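Why Do We Cook Our Food?

Have you ever stood in the kitchen while somebody was frying onions and felt your tummy start to rumble, even though you'd only just had lunch? There's a reason for that, and it goes back a very, very long way, to a time before kitchens, before saucepans, and before anyone had thought of writing down a recipe.

Let's start with the animals. A cow eats grass just as it finds it. A fox eats a mouse, fur and all (sorry, mouse). A blackbird pulls up a worm and swallows it there and then on the lawn. Of all the creatures in the world, we are the only ones who put our dinner over a fire first and then wait for it, sometimes rather impatiently, with a fork in our hand.

Scientists don't agree on exactly when people began to cook. It was certainly many thousands of years ago, and probably a good deal longer than that. Perhaps somebody dropped a root into the campfire by accident and fished it out with a stick. Perhaps a fire swept through the grass and people found roasted seeds lying on the ground when it was over. We can't go back and ask, so we have to make do with clues, such as old hearths with burnt bones and bits of charred plants in them.

What does heat do to food?

Quite a lot! Think of a raw potato. It's hard and squeaky, and if you tried to eat one you would chew and chew and not enjoy it one bit. A potato is full of something called starch, which is packed away in tiny grains. When you boil the potato, the grains soak up water, swell and go soft, and now your body can get at the goodness inside much more easily.

Meat and eggs change in a different way. They contain proteins, which you can imagine as long threads all folded up into little bundles. When they get hot, the threads unfold and tangle together. You can watch this happen next time a grown-up fries an egg: the clear, runny part goes white and firm, and it won't ever go back to being runny again, however long you leave it to cool.

Then there's browning, my favourite. The crust on a loaf, the edges of a roast parsnip, the golden top of a pie: all of these get their lovely smell when sugars and proteins in the food meet strong heat and make hundreds of new flavours between them. Boiling water isn't hot enough to do it, and so a boiled potato never turns crispy however much you might wish it would.

Heat also kills many of the germs that can make us ill. That's very important for things like chicken and sausages, which should always be cooked right through to the middle.
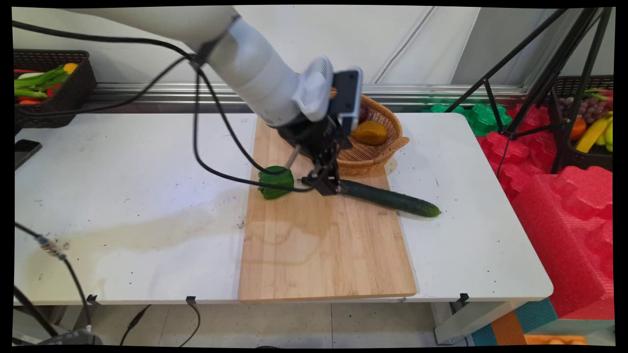 Plenty of foods don't need cooking at all, and it would be a sad world if they did. Apples, lettuce, strawberries and radishes are all at their best just as they are, once they've been given a wash. A long green cucumber like the one lying across the chopping board needs nothing more than slicing. Cucumbers are nearly all water, you see, and they have hardly any starch to soften, so if you boiled one you would mostly end up with something limp. The crunch comes from all those tiny cells, each one blown up tight with water like a little balloon, and when you bite down they go pop.

Some foods can be eaten either way, and they turn into almost different things. A raw carrot is crisp and a cooked one is soft and tastes sweeter. Raw onion is sharp enough to make your eyes water, while onion cooked slowly for 25 minutes becomes sticky and mild. And a few foods really must be cooked. Red kidney beans, for instance, have something in them that gives you a nasty tummy ache unless they are soaked and then boiled properly. (The ones in tins have been cooked already, so don't worry about those.)

Something to try at home

Ask a grown-up to help you with this one. Take a carrot and cut it into three pieces. Leave one raw, boil one until it's soft, and roast the last one in the oven until the edges go brown. Let them cool down, then shut your eyes and taste each piece in turn. Which is the sweetest? Which makes the most noise? Ask everybody in your family to have a go as well, and see whether they all choose the same favourite.

Words to remember

Starch: the part of potatoes, rice and bread that gives us lots of energy.
Protein: the part of food that helps our bodies to grow and mend.
Hearth: a place where a fire is made.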